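Week 5 handout: Where the examples come from
Section leader: Elba Saavedra

Read this before the Sunday discussion. Bring one objection of your own, in writing.

Last week we took the word "demonstration" for granted. This week we look at how one is made: a person holds a gripper by hand, does a household chore with it, and the recording becomes training data. The task in our set is oranges and a box, done at a table in a living room. 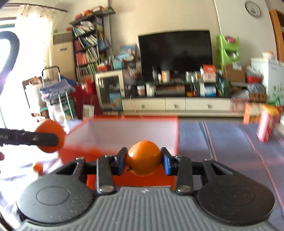
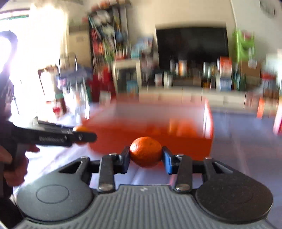
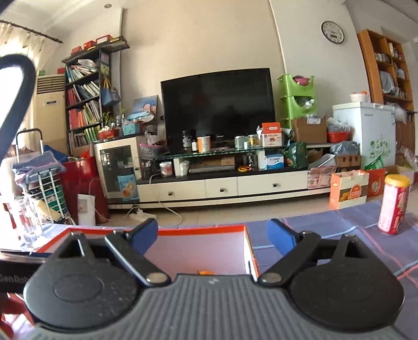 The Vergara set has 2000 episodes. That sounds like a lot until you ask how many homes they came from, and the notes that ship with it give 24. I would rather have 80 episodes from each of 24 homes than what we got, where one home supplies nearly 65 percent of the total. A policy trained on that has learned somebody's furniture.

Three things I don't believe yet:

1. That hand-held data transfers to an arm for free. A person's wrist goes where a bolted-down arm can't reach. The Prandstead report covers this in a single footnote.

2. That "success" was labeled the same way all the way through. Gervasio Huenchumán relabeled a batch for us in September and disagreed with the original labels often enough that I stopped quoting them.

3. That clutter in the background makes a model robust. It might. It might also hand the model a landmark to cheat with. The only way to know is to hold out whole rooms, and Poven held out random episodes.

For discussion: pick one of the three and design a test that could prove me wrong. Say how many homes you would need and who would pay for them. Denside scores may be cited, but only with the split stated.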